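Mandarina

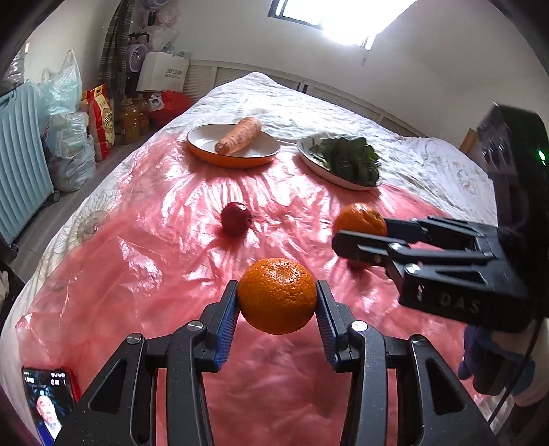 Mandarinas de piel anaranjada sobre un plástico rosa.

La mandarina es el fruto de varias especies y cultivares del género Citrus, de la familia de las rutáceas. Se distingue de la naranja dulce por su menor tamaño, su forma algo achatada y una piel que se separa con facilidad de los gajos. El árbol que la produce se llama mandarino o mandarinero.

Descripción

El mandarino es un árbol pequeño, de hoja perenne, con ramas finas y a veces espinosas. Las hojas son lanceoladas y desprenden olor al frotarlas. Las flores, blancas y perfumadas, aparecen solas o en grupos reducidos. El fruto es un hesperidio. Su corteza contiene glándulas llenas de aceite esencial – las responsables del aroma al pelarlo – y la pulpa se divide en gajos, con o sin semillas según la variedad.

Origen y cultivo

La especie procede de Asia, donde se cultiva desde la Antigüedad. Llegó a Europa a comienzos del siglo XIX y se extendió después por la cuenca mediterránea. Prefiere climas suaves y suelos bien drenados. Tolera el frío mejor que otros cítricos, aunque las heladas estropean la cosecha. Suele propagarse por injerto.

En la comarca de Butis el cultivo se concentra en las terrazas bajas, con 168 hectáreas en producción y unas parcelas de ensayo en Akyol. Un marco de plantación habitual en la zona da 800 árboles por cada 2 hectáreas. Los huertos más antiguos, los de Drulthorpe, conservan pies de semilla sin injertar.

Variedades

Las clementinas son dulces y casi no tienen semillas. Las satsumas maduran pronto y presentan una piel más suelta, a menudo verdosa todavía cuando la pulpa ya está en sazón. La variedad local Zosley es tardía y se recoge hasta mayo.

Usos

Se consume sobre todo fresca. También se emplea en zumos, mermeladas, conservas en almíbar y licores. La corteza seca se usa como condimento en la cocina china, y el aceite esencial en perfumería.

Véase también: Clementina, Naranja, Pomelo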